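Coffret intégrale Slanina – 9 disques, édition Hadirer

L'éditeur Hadirer réunit pour la première fois les 3 saisons de la sitcom Slanina, soit 35 épisodes et deux émissions spéciales. Le coffret a été testé sur une platine de salon et sur un lecteur d'ordinateur, sans différence notable.

Image. Le format 4/3 d'origine est respecté. Les scènes de studio, tournées en vidéo, sont correctement désentrelacées. Les extérieurs, sur pellicule, gardent un grain assez marqué et une légère dominante verte dans la première saison. La compression reste discrète, sauf dans le générique, où les aplats rouges bavent.

Son. Mono d'origine sur deux canaux. Les rires du public sont mixés plus haut que sur les cassettes Treldale et couvrent parfois la fin des répliques – le défaut est surtout sensible dans la saison 2. Pas de version française, ce qui se comprend : le doublage de l'époque ne couvrait que six épisodes.

Sous-titres. Français et anglais. La traduction est fidèle, mais les jeux de mots sur le nom de la boutique Zodureck sont rendus littéralement et perdent tout effet. Décalage d'une demi-seconde sur le disque 4. 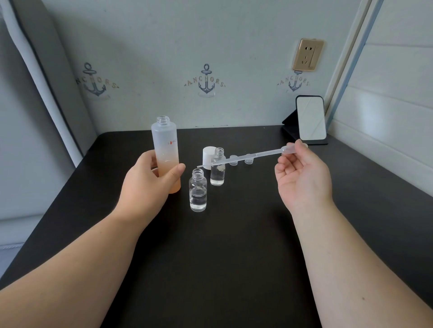

Suppléments. Un bêtisier, des essais de casting sans commentaire et un livret paginé par saison, avec les dates de tournage mais sans index. Le commentaire audio du pilote s'interrompt pendant de longues minutes.

Boîtier. Carton rigide, plateaux superposés. Le troisième plateau retient mal les disques. Tirage numéroté, exemplaire 757 pour ce test.

Note : 3 sur 5. Les possesseurs des cassettes y gagneront en image, peu en son.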